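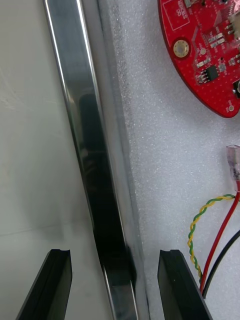 April, 4:30 pm

Spent most of the afternoon on the foam tray layout and I'm happier with it than I was this morning! Treasa wanted the electronics and the polished bar to share one sheet of white foam (less to carry over to Scanlon), and I grumbled, but it does work if the bar goes down first and the small parts get fitted in afterward.

The bar is a pain to handle, mind you. It shows every fingerprint, so gloves please, the cotton ones from the second drawer and not the blue ones, they left a smear that took me ages to get off. Wipe it lengthwise. Kieran tried going across and we could both see the streaks under the lamp.

Foam: we're down to 2 sheets from the Urnstead order. I asked Cosimo to get 30 more but he says the minimum is bigger than that, so he's checking with Elomley. Same speckled white kind, please, the gray stuff sheds crumbs all over the bench and they get into the connectors (ask me how I know).

Weighed the tray packed, 1,359 g with the lid off. Forgot to weigh the lid.

Still to do: print the label for tray 227, find the short screwdriver, and ask Catríona if she wants the bar bagged or just wrapped in tissue. I'd go for tissue.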